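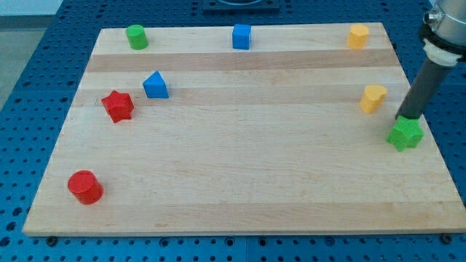

Block table with the arm at work on a green star. Photo: Sneha Bhatt / Plarnavholm Robotics Class

The Plarnavholm Block Table is a student project in robot manipulation, carried out each year by the robotics class of the Plarnavholm technical school in Pasbridge. Students program a robot arm to move small wooden blocks on a board according to written instructions, for example "put the red star next to the blue cube". The project is also the basis of a small inter-school competition, the Fendosance Round, which is held in December.

History

The project was started by Kamlesh Dubey, a teacher of mathematics and electronics at the school. In its first year the class had no arm of its own and worked only in simulation. The students wrote programs for a drawn table with drawn blocks, and the results were judged on a screen. Dubey later wrote in the school bulletin that the simulated blocks "were too polite", by which he meant that they never turned or slid when they were pushed.

An arm was obtained in the second year with money from the Upadhyay Fund, a local fund for science teaching. In the same year Safta Zamfir joined as the second teacher and wrote the course book, which has 88 pages and is still in use with small changes.

Equipment

The arm works over a blue metal table with rows of round holes. The work is done on a board made of glued maple strips, which lies on this table. The arm carries a long dark gray cylindrical tool, like a rod or suction end.

The blocks are made of wood and painted in plain colors. Their shapes include cylinders, cubes, triangular prisms, hearts and five-pointed stars. The same shape may be present in more than one color, and the same color in more than one shape, so that an instruction which gives only the color or only the shape can be unclear. In the course book such instructions are called "open", and the program is expected to ask for more information before it moves the arm.

Stars and hearts are considered the most difficult shapes. When a star is pushed at one of its points it often rotates instead of moving straight, and beginners are advised to start with the cylinders.

Course of the project

The class works in teams of up to six students. During the first part of the year each team drives the arm by hand and records its movements. The recordings are kept in a common collection together with the instruction that was followed. At the end of the last school year this collection contained 1416 recordings. Abhishek Grewal, a former student, wrote the program that sorts them, and he continues to maintain it.

In the second part of the year the teams use the recordings to prepare their own control programs. A program may use any method, but it has to be explained in a report in the student's own words. Teams which use a learned model must also state which recordings were left out of the training - this rule was added after two teams had tested their programs on the same recordings they had trained with.

Fendosance Round

The competition is named after the hall in which it was first held. Every team receives the same list of instructions, sealed until the morning of the event, and the blocks are placed by a judge from another school. A point is given for each instruction completed within the time limit. Pushing a block off the board costs one point, and stopping the arm by hand ends the attempt.

The highest score up to now is 102 points, reached by a team led by Sarita Mittal. Her team was also the first to have its program repeat each instruction in its own words before moving, a practice that several later teams have taken over.

See also

Tabletop manipulation
School robotics competitions
Pasbridge, education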